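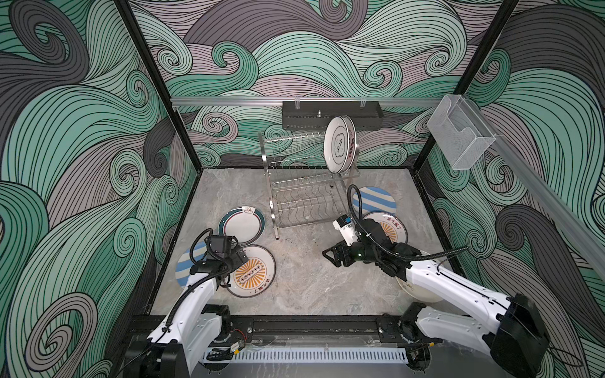
Budget for a two-arm cell, what am I missing?
We have 900 a month for extras on top of the arms. The arms are bolted along the front and reach in around a steel dish rack, with plates lying flat on the floor either side. Edilex quoted 1,084 for spare grippers. Is that sensible, or should I wait until September?

2 answers

Buy one spare gripper now, and a spare wrist cable for each arm. Cables go first. Asmont sell them singly.

Don't forget plates. We got through 9 in the first week. Also ask Edilex if the quote includes delivery, mine didn't.

Posted 11/06/2023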